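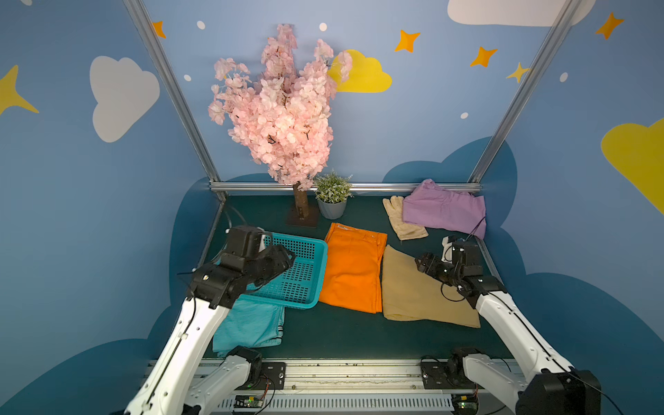

Home News Opinion Letters Archive

Kidcombe should keep its laundromat

By Anong Prasertsri
November

Print this article E-mail this article

The Stevens Laundry on Mill Road is up for sale, and the people most likely to buy it want the lot for parking. I think the town should step in and keep it open as a laundromat. I have said so to a number of people over the past few weeks and most of them have looked at me as though I had proposed that the town go into the donut business.

I understand the reaction. Most households in Kidcombe have a washer and a dryer, and if you have them you stop thinking about where other people's clothes get clean. I had my own machines for most of my adult life. Then I rented an apartment over the hardware store with no hookups, and for three years I carried a bag down Mill Road every Sunday. I have my own washer again now, a Donia that came with the house, but I have not forgotten what those three years were like, and I don't think they were unusual.

The rentals in the old part of town are mostly without laundry. The buildings were put up before anyone planned for it and the landlords have not had much reason to change them. Running water and a drain to an upstairs closet is a real job, and venting a dryer through a brick wall is another one. My former landlord got a price for it once and showed it to me. I didn't blame him for putting it back in the drawer.

So people in those apartments use Stevens. If Stevens closes, the next nearest place is in Hunham, across the river. By car that is an easy trip. By bus it is a change at the depot and a wait, with wet-weather days being what you would expect, and then the same thing coming home. The bus driver is within his rights to tell you that a full laundry cart can't block the aisle. I have heard one do it.

People who have not had to do this tend to suggest washing things in the sink. You can wash a shirt in the sink. You can't wash a set of sheets or a pair of work pants in there and get them dry in a January apartment with the windows shut. You will end up with a damp bedroom and, after a while, mold behind the dresser, and then a disagreement with the landlord about whose fault it is.

What I would like people to consider is that clean clothes are not an extra. A child who goes to school in dirty clothes gets noticed by other children long before a teacher notices. A person who goes to a job interview in a shirt that smells of cooking oil is probably not going to be told why there was no call back. We spend public money on swimming pools and on a bandstand, and I am in favor of both, but you can go through life without a bandstand.

The argument against is mainly about money, and it deserves a proper answer. A laundromat is a business. If it can't pay its way, why should everyone else cover the difference?

The first part of my answer is that Stevens does pay its way, or very nearly. The present owner is retiring and his children live in other states. He told me that the place clears about 800 dollars in an ordinary month once the gas, water and loan payments are taken out. That is not a living for a family, and I can see why no young couple is lining up for it. It isn't a loss either. A town does not need to make a living from it. A town needs it to cover its costs and have something left over for when a boiler goes.

The second part is that we already pay for things like this without making a fuss. The town parking garage does not break even. The boat ramp has never charged a cent. I am not complaining about either one. I only point out that when something is used by people who come to meetings, we call it a service, and when it is used by people who work evenings, we ask to see the books.

Yhon Cabrera disagrees with me and I want to give his side fairly. He owned two car washes before he sold them, so he knows more than I do about coin machines, drains and what the public does to both. His view is that the town would be bad at it. Repairs would have to go through purchasing. A dryer that a private owner would fix on his lunch hour with a belt from his own shelf would sit with a paper sign on it for weeks. Hours would shrink, because someone on the payroll would have to lock up. In five years, he says, we would have a worse laundromat that costs more, and we would be having the same argument with less to save.

I think he is right about the risk. I have seen how long it took to replace the drinking fountain in the park. But there is a middle course. The town could buy the building and lease it, at a fair rent, to someone who wants to run a laundromat, with the lease saying that it has to stay one. The operator keeps the coins and fixes the dryers. The town keeps the lot from turning into asphalt. Hunham did something of the kind with its grocery after the chain left, and the grocery is still there. Yhon's answer to this was that it depends on finding the operator. It does. I would rather look for one than not look.

There is also the question of hours, which I think matters more than the price of a wash. Stevens opens at 6 in the morning and takes its last load at 8 at night, seven days a week. People who work at the nursing home go before their shift. Whatever arrangement is made, those hours should be in it. A laundromat that keeps office hours is for people with free weekdays, and those people are mostly the ones with a washer in the basement.

I will say something too about the place itself, though I don't want to make it sound better than it is. The chairs are hard. The change machine rejects any bill with a soft corner. The television was set to one channel the whole time I went there. Nobody would travel to see it. But it has long tables, and I had no table at home big enough to fold a sheet on, so I folded everything there, next to whoever else was folding. You learn a little about your neighbors that way. I found out which apartments had heating trouble and who was looking for a sitter. A woman whose name I never learned showed me how to fold a fitted sheet, and I still do it her way – corners into corners, then thirds.

I don't offer that as a reason for spending public money. I would want the laundromat kept if everyone in it stared at the floor. I mention it because when the place goes, that will go as well, and it won't show up in anyone's figures.

There is a petition at the library desk and another at the counter in Stevens. When I last looked, the two together had 858 names. The clerk's office tells me that 875 are needed to put a question before the town meeting. A good many of the people who use Stevens have not signed, and I have asked some of them why. One man told me he assumed that it was already decided. Another said he was not sure he was allowed to sign as a renter. He is. Any registered voter in Kidcombe can, and it makes no difference who owns the roof over them.

I would ask people who have never set foot in the place to sign as well. Washers break, and the repair person can't always come this week. Comforters don't fit in home machines. Pipes freeze. Marriages end and one of the two moves into an apartment on Mill Road. I had no plans to need a laundromat at fifty-one, and then I needed one every week.

The town meeting takes up new business after the road budget, so anyone who wants to speak should expect to be there late and should bring something to eat.

Print this article E-mail this article

Back to Opinion Next Previous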